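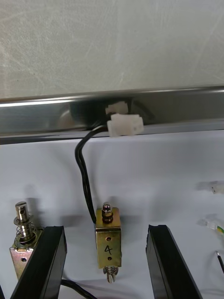
T. Lý

4.2 Collecting the demonstrations

All demonstrations were given by remote control. The operator sits with the leader arm of the Iderari station and watches the view from the wrist, with a second screen for the whole bench. We did not use hand guiding in this part of the study, as the hand of the teacher often covers the small parts and changes the colour balance of the wrist view.

The task is to approach a solenoid between the two fingers, close on the metal body and lift it without pulling on its cable. In Figure 3 the solenoid marked "4" stands between the open fingers, and its black cable leads up to the white connectors at the steel rail. We asked operators to stay in such an open position for a short moment before closing. In our earlier trials this pause was missing, and the learned policy often closed too early and touched the spring at the lower end.

Each operator practised for 30 minutes and then recorded 36 demonstrations. In total we collected 200, of which 167 were kept for training. The others were removed when the operator had lost the connection or had started again from the middle of the task. We kept demonstrations with a slow or hesitating approach – they contain useful corrections of the path.

For the tray part of the task, the same controls were used but the arm was started from a higher position. The tray is difficult for the policy for two reasons. Its yellow-orange plastic is glossy and gives broad white glare, and the fingers hide a part of the boards when they come near. Operators were told to move the arm sideways when they could no longer see the edge of a board, and these sideways movements were not cut out of the data.

Figure 4. Wrist view over the tray, with solenoids in the upper compartment and round circuit boards in the lower one.

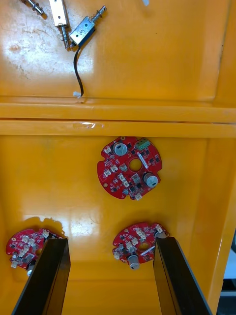
4.3 Training of the policy

We trained one policy for both parts with the Plemell code, using the settings of Section 3. The pause before closing was not labelled separately.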